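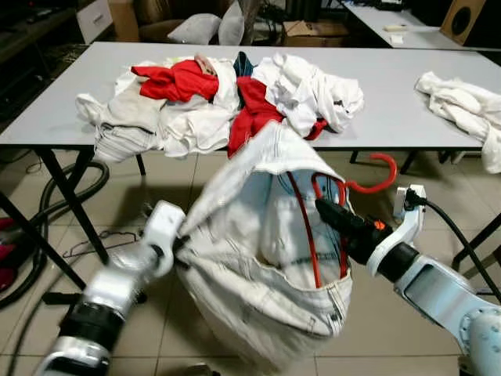
Visiting the Mangundap stones - questions we get

Where are the stones and how do I get there?
Four carved stones on the ridge over Murkine village, plus the broken one down at Landa creek. From Olar it's 45 km, sealed road until the turnoff, gravel after. Minibus goes at 7 am, comes back when it's full. The guesthouse in Murkine has beds and will wash clothes, so one change is plenty. Bring a hanger or two, a red plastic one like that is fine, and heavy denim takes forever to dry up there. Pack light trousers instead.

What does it cost?
Foreign visitors 600, locals 114, kids under ten free. Cash only, pay at the hut. Keep the ticket, they check it again at Landa.

When is it open?
8 am to 4 pm. Closed Tuesday. December is wet and the ridge path shuts without much notice, ring the guesthouse first.

How old are the inscriptions?
Depends who you ask. No date on any of them. Tirta Entili's booklet (sold at the hut) goes by the letter shapes and puts the two big stones earliest. The Landa one is later, differnt hand altogether.

What do they say?
Mostly land grants and a boundary dispute. Stone 2 is the good one, it lists fines for letting buffalo into the temple tank. The last lines are worn off.

Can I take rubbings?
No. No chalk or water on the letters either. Photos ok, no tripods on the platform. Low sun is best, so first thing or just before closing.

Do I need a guide?
Not for the ridge. For Landa yes, the track isn't signed and crosses private paddocks. Ask for Hafiz Ngui at the hut, mornings only.

Is it ok for kids / older people?
Steps are steep and the rail stops halfway. Two benches, not much shade. Landa is flatter but muddy, wear proper shoes.

Food?
Tea stall by the carpark, noodles till they run out. Nothing at Landa. Take you're rubbish back with you, no bins on the ridge.

Is there a museum?
Small one in Olar, behind the post office. Has the copper plate and a plaster cast of stone 2, much easier to read than the real thing. Labels in English on the ground floor only.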